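Preguntas frecuentes - Catálogo Handow de libros usados y descatalogados

¿Qué es una "edición" en el catálogo?
Cada ficha es una edición, no una obra. Si Kakosar salió en tapa dura y luego en bolsillo, son 2 fichas. Mismo texto, distinto registro.

La ficha pone 114 páginas y mi ejemplar tiene 100. ¿Error?
Casi nunca. Unas editoriales cuentan prólogo e índice, otras no. Mire la última página numerada y escríbanos con el ISBN. Shazia Sandhu revisa los avisos los miércoles, por la tarde.

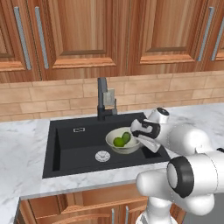 Si el libro no lleva ISBN, ponga editorial, ciudad y lo que diga la página de créditos. Con eso solemos encontrarlo. Si no, foto de los créditos y ya.

¿Puedo leer el libro entero en la web?
No. Solo ficha y, a veces, un fragmento. Los fragmentos vienen de la editorial, por eso alguno queda cortado a media frase. No los tocamos.

¿Quién escribe las reseñas?
Lectores registrados. Las firmadas por Tanveer Kazmi son de la casa. Se borran insultos y destripes del final sin avisar, el resto se queda aunque la nota sea malísima.

¿Venden ustedes?
No vendemos nada. El botón "buscar ejemplar" lleva a la librería Farooqui o a otras. Precio, envio y devoluciones, con ellos.

No encuentro la colección Fonitz completa.
Tenemos 88 títulos cargados. Faltan los primeros, los de relatos de miedo sobre todo. Se van subiendo según llegan ejemplares para cotejar.

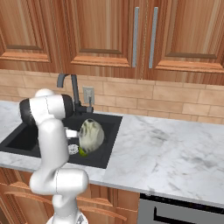

Si tiene alguno de esos primeros, mande portada, contraportada y créditos. No hace falta enviar el libro. Tampoco escanear el interior, por favor.

¿Por qué el autor sale dos veces con nombre distinto?
Seudónimos, o erratas de importación. Use "unir autores" al pie de la ficha. Tarda unos dias en verse.

¿Cómo doy de baja mi cuenta?
Perfil, Ajustes, Cerrar cuenta. Las reseñas quedan como anónimas salvo que marque la casilla de borrarlas.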